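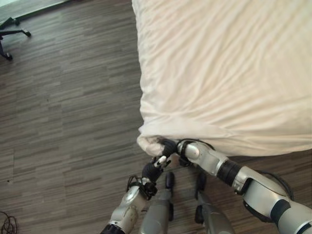
Nosipho Ngcobo thinks 800 is too many and that we should stop at 30, look at what the policy does with them, and only then decide whether anyone's back deserves another fortnight of sheets. Jitendra Bhatia thinks 800 is too few. I've had both messages open side by side since breakfast and have come round to Nosipho, mostly. Jitendra's is quoted at the bottom for those who joined the list after he sent it.

My trouble with a big number set in advance is that we get very good at reaching it. By the second afternoon of the Rostgate batch every episode looked like every other episode: same corner, same approach, same operator leaning the same way. Sunita Kushwaha went through them and said she could have saved one and photocopied it. The trained policy then did a lovely job on that corner and treated the other three as rumours.

So, for the bed corner task, what I'd like us to try:

Thirty episodes to begin with, spread over all four corners. If you find yourself doing five in a row on the near left one, go and have some tea.

Start from a different mess each time. Pull the sheet off by hand, walk away, come back, record. Please don't arrange the mess. We have all become rather tasteful about it and the wrinkles are starting to look composed.

Keep the fumbles. If the gripper loses the cloth and you go back for it, that is one episode and it stays in. I know it hurts to label your own bungling, but the going back is the part the policy has never seen, and at present when it drops a corner it carries on tucking thin air with great confidence.

Bin an episode only if the recording stopped, the operator's headset lost tracking, or somebody walked through it to fetch their lunch.

On the two hands: I'd like the notes to say which one took the cloth first and whether the other one did anything at all. In the Lagman set the second hand mostly hovers nearby, like a man at a barbecue. That may be fine. A hovering hand is cheap. But if we want the fingers to smooth or hold while the gripper pulls, somebody has to show it, and so far the only person who bothers is Nele Wouters.

Fitted sheets can wait. I have views on fitted sheets and they are not suitable for a list with an archive.

Labels, briefly. "Success" has been meaning anything from hospital corners to "the sheet was broadly on the bed". Could we settle on: cloth held, cloth moved where intended, cloth released, each yes or no? It's duller than Varby's seven-point scale, and two people might give the same answer.

I can do Thursday morning and one slot in February. Put your name on the sheet (the other kind) if you want a turn driving.

Jitendra Tyagi

On 1/27/26, Jitendra Bhatia wrote:

> I've read the plan and I worry we are being timid. The towel
> work only started behaving somewhere past 800 episodes, and
> a towel is a quarter of the cloth with none of the mattress.
> My feeling is that we should book the room, aim for 2,000 and
> stop arguing about which ones are pretty.
>
> I make it 40 a day per operator if nobody chats. I accept that
> this has never been tested.
>
> Also, whoever last used the Fevex export script: it is writing
> the left wrist into the right wrist's column. I spent an evening
> admiring how well the two arms agreed with each other.
>
> JB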